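Teaching Two Arms to Fold a Shirt: A Club Guide

Moradi Robotics Club, Build Guides, Part 2

If your club has finished Part 1, you have a pair of arms that move when you ask them to and stop when you hit the button. Great! Now for the fun part. This guide covers shirt folding from start to finish: setting up the table, picking clothes, recording practice folds by hand, and training your first policy. We wrote it for our own new members, but other school clubs kept asking for it, so now it lives on the web page.

Plan on a few weeks of after-school sessions. Most of that goes into recording. The training itself runs overnight on the lab computer while everybody is home asleep.

What you need

Two arms, calibrated, with their leader arms (the ones you hold)
A table you can bolt things to
Walls on three sides in a plain light color
One fixed camera and one on each wrist
A basket for unfolded clothes
At least a dozen T-shirts in different colors, adult medium or smaller
The Kirkance recorder, installed and logged in
An external drive with 400 GB free

About the shirts: go for cotton with a bit of weight to it. We started with shiny sports jerseys and they slid all over the place. Thick sweatshirts are a problem too, because the fingers can't get a clean pinch on both layers. Thrift store tees that have been washed a hundred times are perfect.

Step 1: Set up the table

Bolt both bases along the front edge, then move each arm by hand (power off!) to every corner it will have to reach. Both grippers should be able to meet in the middle with some bend left in the elbow. If an arm is nearly straight when it gets to the center, move the bases closer together. We skipped this check last year and had to redo all our mounting holes.

Choose a spot for the basket and a spot for the finished stack, and mark both with tape underneath. The basket goes back right, the stack goes back left. Keep it that way for the whole project. If somebody swaps them halfway through, your recordings will disagree with each other and the policy will dither between the two sides.

Step 2: Run the cables

Cables need slack, and more of it than you think. Bend each wrist as far as it goes in both directions and watch the connector. If it tugs, give it more. Then check that the loop can't drop down and snag the basket rim. Ka-ming Tam spent a whole afternoon hunting for a software bug that was really a cable pulling on a wrist, so please do this one carefully.

Step 3: Learn the fold

Before you touch the leader arms, fold the shirt with your own hands, using only your thumb and one finger on each side. It feels silly and it helps a ton. Our fold goes like this:

Lay the shirt flat with the collar toward the back wall.
Bring one side in past the collar, then turn the sleeve back so it lies on the body.
Do the same on the other side. You should have a tall, narrow rectangle.
Fold the hem up to the middle, then up again.
Lift with both grippers and carry it to the stack.

Everyone who records has to use this fold in this order. Post it on the wall if you need to. We know your grandma's way is better — use it at home.

Step 4: Record

Work in pairs. One person drives the leader arms and the other resets the table, starts and stops the recorder, and keeps a hand near the emergency stop. Switch places every ten folds, since tired drivers get jerky.

Start the recorder, wait for the beep, fold, let go of the shirt, bring both arms back to rest, and stop. If you drop a corner, go back and pick it up again in the same recording. Those recoveries are gold! Delete a take only if something fell off the table or a person reached in.

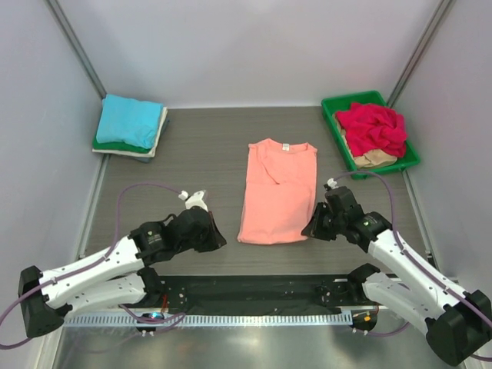
Last changed: September

The hem corners are where new drivers struggle most. Come in low with the fingers angled down, and close slowly. If you come in flat, you push the fabric along and wrinkle everything you just smoothed out. Keep the other gripper off to the side until you need it.

Our first set had 176 folds and the policy could do the sleeves but gave up at the hem. With 265 it started finishing shirts. Li-hua Shih screamed so loud the chess club came over to see what was wrong.

Step 5: Train and test

Copy the recordings to the drive, then open the Momum training page on the lab computer and pick the "two-arm cloth" preset. Leave the settings alone for the first run. You'll be tempted. Start it before you leave and check the loss curve the next day.

For testing, use a shirt color that was never in your recordings. Keep speed at half, keep one person on the stop button, and let it try the same shirt several times before you judge it. Write down which step it failed on, go record more of exactly that step, and train again.

If it gets stuck

Both arms freeze over the table: your takes probably have long pauses at the start. Trim them.
The fingers close on air: check that the wrist camera hasn't twisted in its bracket.
It folds fine in the afternoon and badly at 5 p.m.: pull the blinds and use the lamps.

Part 3 covers pulling one shirt out of a full basket, with the new Cirkon fingertips.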